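Folding on the Sofa: How a Soft Surface Changes the Job

Household laundry guides generally assume a table. Most clean clothes in small flats are sorted on the sofa, and the upholstery has more influence on the result than the folding method does.

The difficulty is mechanical. A seat cushion compresses under the hand, the cloth sinks with it, and a crease pressed against foam springs open when the pressure is released. Woven covers add friction, so the lower layer of a garment stays put while the upper layer travels.

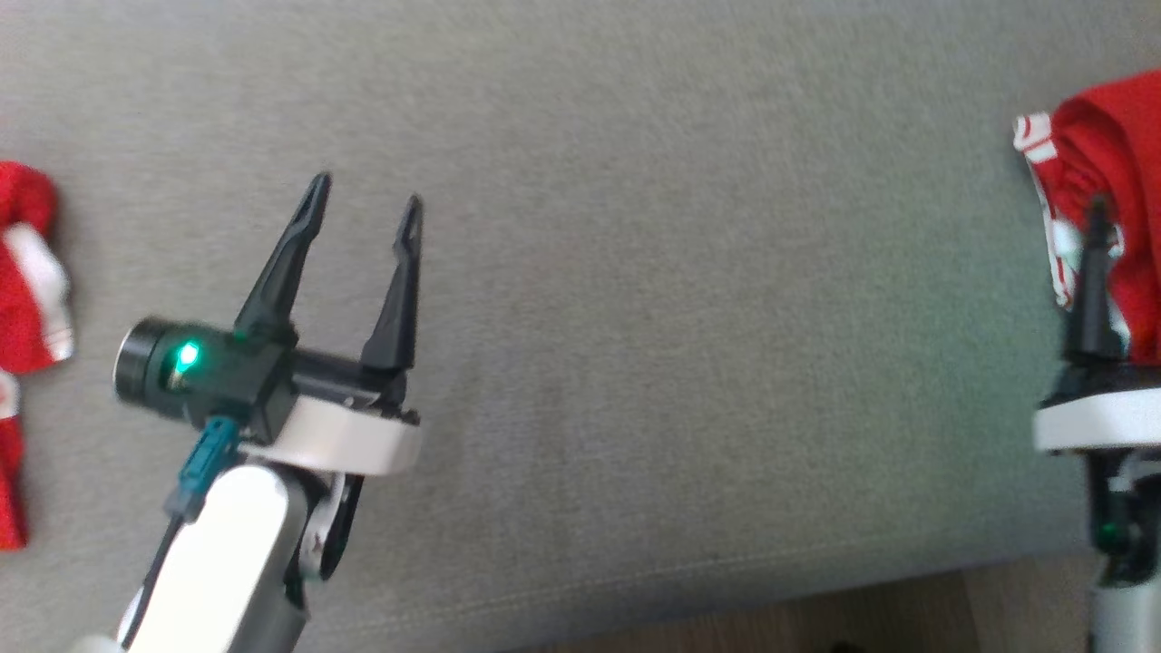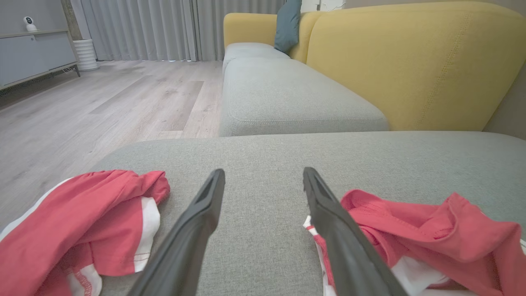
Red cloth with white trim on light grey upholstery.

Contrast trim is useful in this kind of work. A white band against a red body gives a straight reference line, and a fold can be set parallel to it without measuring. It also shows twist early. If the band turns over on itself, the layer beneath is usually turned as well, and the piece should be opened out before any fold is made.

Nusrat Thambiah disputes the premise and says that a firm cushion is perfectly adequate, that she has folded on one for 15 years, and that the usual fault is working too near the front, where the edge is rounded and half the garment hangs towards the floor. Her practice is to start at the backrest and work forward, keeping the full width of the cloth on the flat part of the seat.

The point about the edge is sound. A hanging sleeve or hem pulls on everything above it, and on a smooth cover the whole item will creep. On a coarser weave it creeps less but stretches more, particularly if it is a knit. Neither is serious in one garment. Over a full load the piles lean, and the bottom items need to be folded again.

Cushion depth matters too. Deep modular seats are better suited to the task than traditional two-seaters, provided the joints between sections are avoided. A fold made across a joint follows the dip, and the crease comes out curved. The Mallalex range, which we had on loan in February, has a seat 74 cm deep, enough for an adult T-shirt laid flat with the sleeves turned in. The Fabbri corner unit is shallower and has a softer fill. Shirts folded on it opened at the collar as soon as they were lifted.

A board solves most of this. Any stiff panel laid across the seat will do – a large tray, a drawing board, the back of an old picture frame. Ours is 900 mm long and is stored upright behind the sofa. Bravis sells a hinged version with a felt underside, which grips the upholstery well but collects lint and has to be brushed after each use.

For those who prefer to do without, the sequence below gave the most consistent piles.

Shake each item once and lay it face down.
Smooth from the centre outwards with the flat of the hand.
Turn in the sides, then fold from hem to collar.
Press for a few seconds before lifting, with the other hand supporting underneath.

A mixed load took some 30 minutes by this method. Socks were paired last and kept on the arm of the sofa, away from the gaps between the cushions.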